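Tiempo de lectura: 4 minutos

Guías de puesta en marcha › Enseñanza por teleoperación

4. Grabar la tarea «tazas y escurridor»

Si ha llegado hasta aquí, los dos brazos ya responden a los mandos y Jemal ha dejado de quejarse del puerto serie. Toca lo entretenido: mover tazas con las manos de otro. La tarea tiene dos sentidos, meter las tazas en la rejilla y sacarlas, y conviene grabar ambos en la misma sesión.

4.1. Encienda los dos brazos y espere al aviso sonoro. El aviso es feo a propósito.

4.2. Abra Jisach y cree un proyecto nuevo. Póngale un nombre que entienda dentro de un mes; «prueba_final_buena_2» ya lo tenemos todos.

4.3. Coloque las tazas boca arriba y cambie la disposición en cada episodio. Un robot que solo ha visto la taza amarilla en un sitio la buscará allí hasta la jubilación.

4.4. Lleve los mandos a la posición de reposo y pulse «Grabar». El contador empieza a los 10 segundos, tiempo suficiente para sentarse bien y arrepentirse.

4.5. Acerque la pinza despacio, con los dedos abiertos. El brazo que no trabaja se queda cerca, también abierto, sin estorbar.
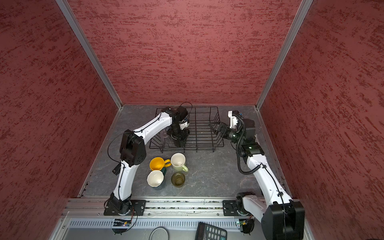
Tazas en el suelo o tazas en la rejilla: las dos disposiciones valen como punto de partida.
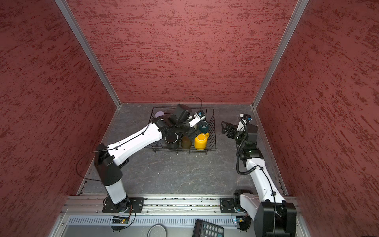 Texto: Hannelore Frerichs
Documentación técnica, Plernonora

4.6. Cierre la pinza sobre el borde o el asa, según la taza. Decídalo antes de bajar. Las dudas del operador también se graban, y el modelo las aprende con un entusiasmo admirable.

4.7. Suelte la pieza cuando esté apoyada. Si la suelta antes, repita el episodio y barra.

4.8. Vuelva al reposo y pulse «Guardar». Los episodios fallidos se marcan con la tecla F; no los borre, Jisach los guarda en una carpeta aparte.

PRECAUCIÓN. Con los brazos alimentados, no meta la mano en el recinto para enderezar una taza. Pulse antes la parada. El brazo no le tiene manía, pero tampoco le ve.

PRECAUCIÓN. El vidrio transparente engaña a las cámaras. Revise la vista de muñeca antes de aceptar un episodio con vasos de ese tipo.

Nota: para una primera versión pedimos 172 episodios. Con 62 el brazo ya hace gestos convincentes, que no es lo mismo que recoger tazas. Descanse cada 21, aunque se encuentre en racha; las rachas acaban contra el escurridor.

Nota: si el brazo tiembla al cerrar la pinza, baje la ganancia en Ajustes > Mandos. Si tiembla usted, véase la nota anterior.

4.9. Al terminar, exporte la sesión y compruebe que el número de episodios coincide con el de su cuaderno. Si no lleva cuaderno, pase al apartado 5 y suerte.

© Tollulness. Contacto | Aviso legal | Volver arriba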